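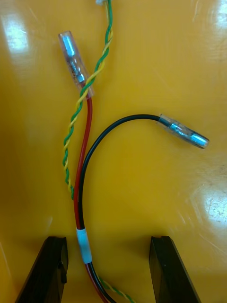 3.2 Binding and branching of short wire harnesses

Short harnesses are commonly sorted by the type of end fitting, which says little about how they behave when laid out on a bench. The present study sorts them by the point at which the wires leave the bundle. In the simplest group a narrow band of tape holds two wires together and each then runs freely to its own terminal; the red and black wires in Figure 1, both ending in bullet-style terminals within clear sleeves, belong to this group. The free length beyond the tape sets how far the two ends may drift apart. At the Skumel workshop 57 harnesses were sorted in this way before the March trials. 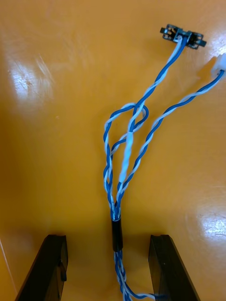
Ngân Quan
Research Fellow, Fisedgate Institute

Figure 1. Harnesses with taped binding (first view) and sleeved binding (second view).

Twisted wires form the second group. Where blue and white wires are bound by a black heat-shrink sleeve, the twist continues on both sides of it, and a branch may reach its connector without separating into single wires. Such harnesses were laid flat and sorted by the position of the sleeve. Branches were not straightened by hand, as this would have altered the natural spread which the study set out to record.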